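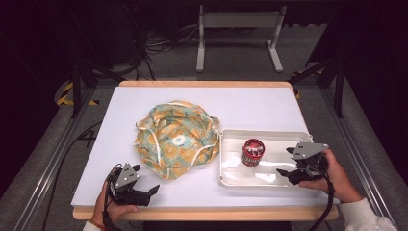 Figure 3. Drawstring pouch, tray and canister on the work table, as used in the small-items packing task.

4.2 Packing small items into a soft container

The second group of tasks concerned putting small household goods away in cloth bags. We chose cloth bags because they are common in the homes we visited in Drustby and Trakitthorpe, where they hold tea, sewing things, bath items and children's toys, and because they have received less attention in studies of household storage than boxes, jars and drawers. A box has the same opening every time it is picked up. A drawstring pouch has whatever opening it was left with, and the person packing it must first find the mouth, widen it and keep it wide while the item goes in.

The main items are shown in Figure 3. The pouch is made of soft cloth with a pastel print and has a thin white cord round its rim. The canister is short and cylindrical, with a red body and a dark red lid, and stands upright in a shallow white plastic tray with rounded corners. We kept the layout simple. The pouch was placed on the left of the table and the tray on the right, so that the item always travelled in the same direction. The table has a white top with a light wooden border, and the pale print of the pouch was at times hard to pick out against it in the recordings. The red canister gave no such trouble.

The task was divided into four stages. In the first, the rim of the pouch is found and the gathered cloth is drawn apart. In the second, the canister is lifted clear of the tray lip. In the third, it is carried to the pouch and lowered in. In the fourth, the cord is pulled and the cloth closes over the item. A trial ended when the canister was fully inside and the pouch could be moved without the item coming out. Trials in which the canister fell over in the tray were kept, provided it was picked up again without outside help.

We recorded 80 trials of this task. Before each one the pouch was emptied, shaken once and dropped on to the table from a low height. No attempt was made to smooth it. This gave a different arrangement of folds each time and, in some trials, left the mouth facing down or hidden under a fold. We had considered laying the pouch flat with its mouth towards the tray, as was done in the Ruppert storage trials, but a pouch taken from a cupboard or the bottom of a bag is seldom flat, and we wanted the starting state to reflect that.

Opening the pouch was the longest stage in most trials. Two patterns were common. In the first, one side of the rim was held still and the other was pulled away from it, which gave a narrow slit that had to be widened a second time. In the second, both sides were pushed outwards from the middle of the gathered cloth. The second pattern produced a rounder opening and needed fewer corrections, though it could not be used when the mouth faced the table. In 14 trials the cord had caught in a fold and had to be freed before the rim would move at all.

Lifting the canister was short by comparison. The tray lip is low, and its effect was mainly on the angle of approach: coming in from the side at table height meant meeting the lip first, so most lifts began from slightly above. The tray itself slid on the table in 7 trials. We did not fix it down, as trays in use at home are not fixed down either.

The lowering stage showed the most variation. A canister lowered upright tended to catch on the cloth at its base, and the pouch then collapsed round it – sometimes helpfully, sometimes leaving the lid above the rim. Tilting the canister on the way in avoided this but made the final position less certain. We set a limit of 30 seconds for this stage, after which the trial was marked as incomplete and the pouch was reset.

The same procedure was then repeated with the Illa set of lidded tins, which are taller and lighter than the canister. Those results are given in Section 4.3, together with a comparison of the two closing methods.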